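**Our dish room got the arms. Anybody else living with this?**

**trayline_terror** wrote:

Back of house at a corporate cafeteria, Henadbridge campus, lunch only. 578 covers on a normal day, more when it rains and nobody wants to walk to the taco place. In March the company that runs us signed with Tikkanen for a two-arm plate handling setup. It racks plates. It was sold to us as "freeing the team for guest-facing work," and my guest-facing work is currently telling people where the forks are.

I have been in dish rooms 17 years. I'm not against it. My wrists are extremely for it. But they cut the dish crew from four to three the same week, and now whoever is on dish is also the person who goes and looks when the arms stop. Same pay. Is that how it went for the rest of you?

---

**saucepan_alley** wrote:

Same pay, new title. I'm a "Warewash Systems Attendant." My mother is very proud.

---

**Melter** wrote:

Going to be the unpopular one. I worked pots at a hospital for 8 years and I'd have kissed a robot on the mouth if it took the plates off me. People get sentimental about this job who have never had the skin come off their hands. Let it have the plates.

---

**trayline_terror** wrote:

> Let it have the plates.

It can have them. I'd like to know who gets the hours.

---

**Melter** wrote:

Fair. But that's a beef with your boss. The arms didn't write the schedule.

---

**gravyboat77** wrote:

No, the arms ARE the schedule. Ours came with a spreadsheet that already had two fewer names on it. The spreadsheet showed up before the hardware did.

Also can somebody explain why management gets so excited about racking by machine when we were told to stop stacking by color because it "added touches." I had my plates by color for years. Now I'm supposed to be impressed by a rainbow.

---

**saucepan_alley** wrote:

Which system is it, OP? We have the Trirnix one. It's fine with plates and goes to pieces over a soup bowl. Bowls are still mine. I have become very protective of the bowls.

---

**trayline_terror** wrote:

Tikkanen, like I said up top, but I don't blame anyone for skimming. Ours doesn't do bowls at all. Or anything with a sticker on it, or the big oval platters from catering. So catering days are just a regular dish day with an audience.

What's really changed is the talking. Four people on a line, you talk. You know whose kid has the flu. Now one of us is at the pot sink, one's on glasses, one's out front, and you say good morning at 6:30 and that's your conversation until break. I complained to my supervisor and got offered a headset.

Some of it, for the people who asked me in messages:
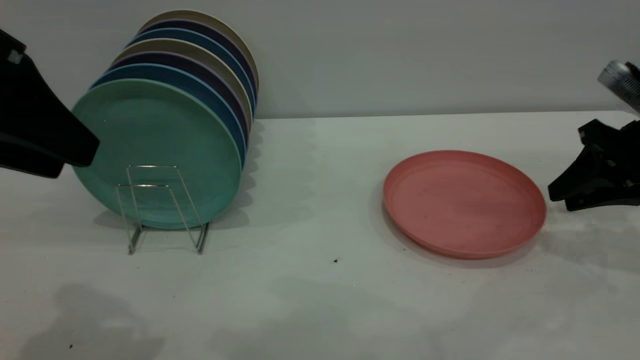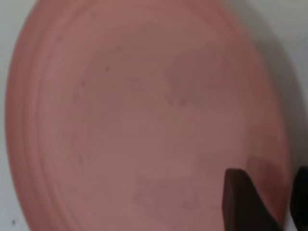
The pink one, up close.
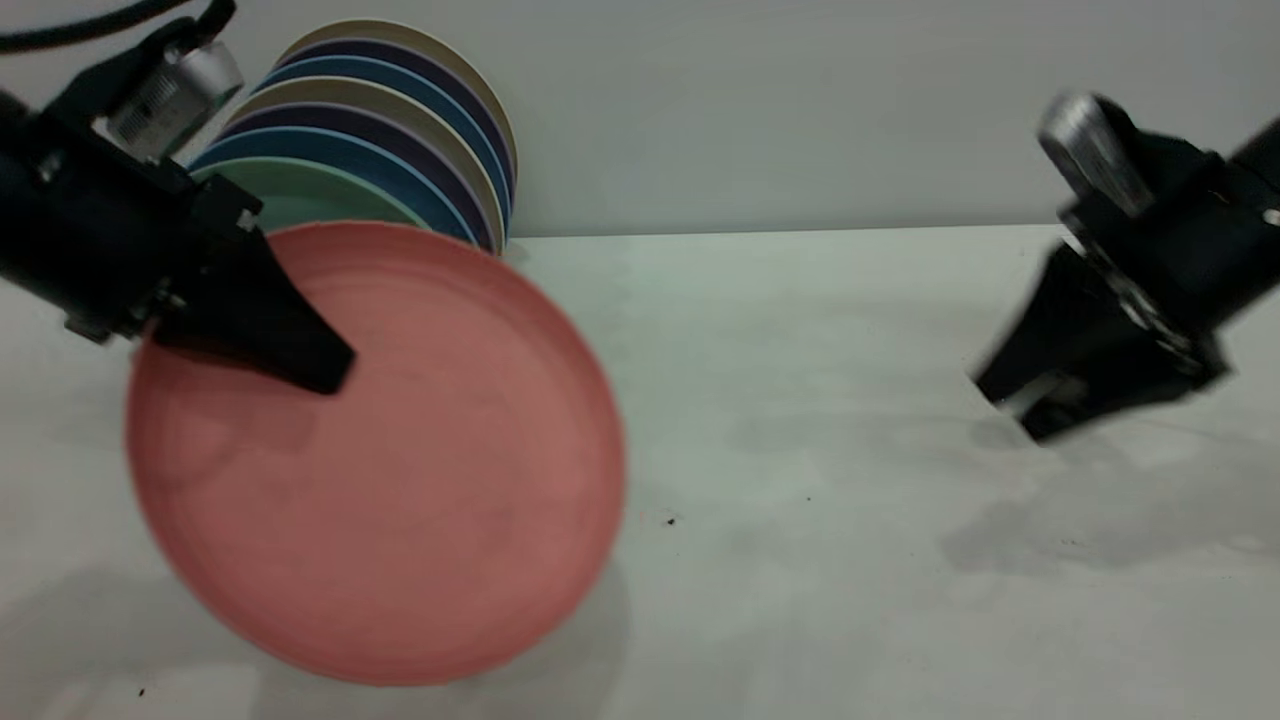

So anyway, the headset. I said no. Then I found out the other two had said yes, so now they talk to each other on it and I'm the one out of the loop. Played that one beautifully.

---

**gravyboat77** wrote:

Take the headset, dummy.

And get the babysitting part in writing. We asked for 28 minutes a shift on the clock as "system checks" because that's what our own log sheet added up to, and they gave it to us, mostly I think because it was such a weird number they assumed we had a lawyer.

---

**Melter** wrote:

See, that's useful. Write down every stop, what time, how long until somebody got over there. Don't editorialize on the sheet. I wrote "stupid" on one once and it was all anyone wanted to discuss at the meeting.

I still say your wrists come out ahead.

---

**trayline_terror** wrote:

My wrists do. I slept through the night twice last week, which hasn't happened in a long while, and I resent having to report it.

Starting a log tomorrow. Does it count as a stop if it just slows way down and thinks? Or only when it quits and the light comes on?

---

**saucepan_alley** wrote:

We count the light. If you count thinking you'll have to count the supervisor too.

---

**gravyboat77** wrote:

Count both, two columns. They'll argue about the slow ones and give you the light ones without a fight. And put catering days on their own page or the numbers get muddy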